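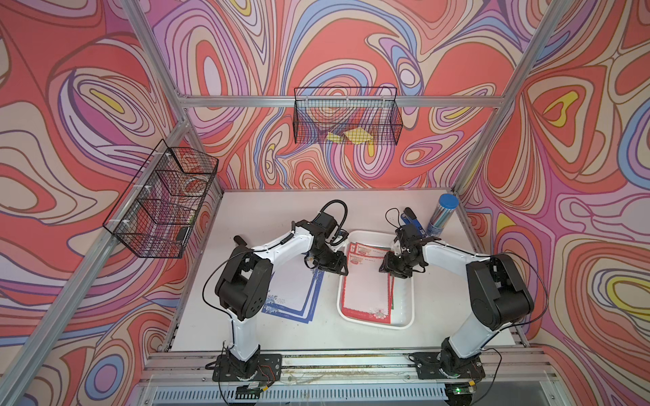 Two arms at the table, tray in the middle.

Open day at the Pratmont workshop, November 16, 2019

I went to the open day with my colleague Wing-yan Hung. Emiko Takagi showed us the paper handling bench, and she was very patient with our questions. The visitors were about 100, so we had to wait a little.

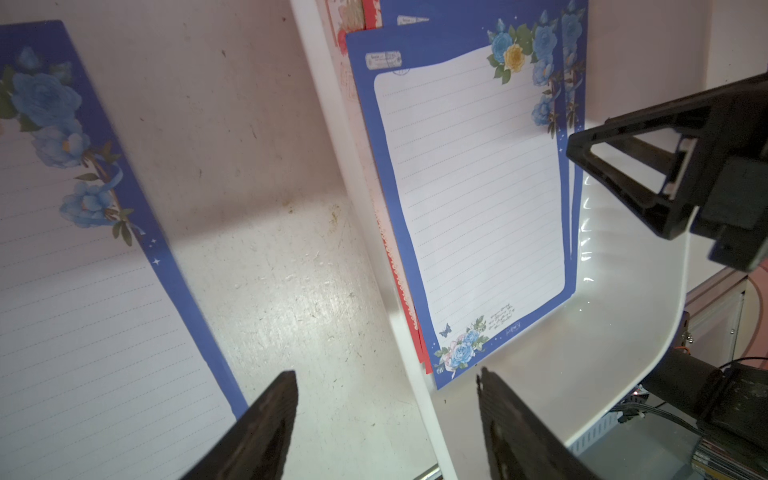 The task is to handle sheets of letter paper with two arms. Thin paper is more difficult than I thought - the fingers must come very close to the surface.

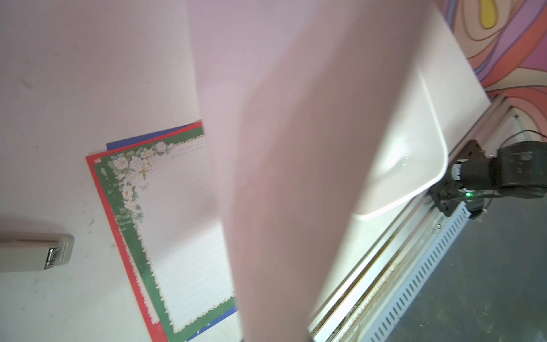 Wing-yan asked why they do not use suction. Emiko told us they tried it in September and the sheets were bending too much. I liked the colorful walls very much, and I would like to come again next year. 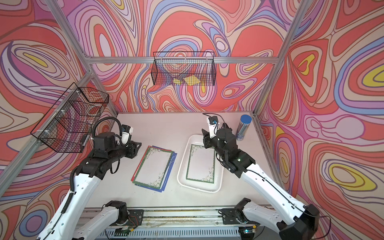 Getting there

Take bus 26 to Clomgate. The entrance is behind the Drarov building.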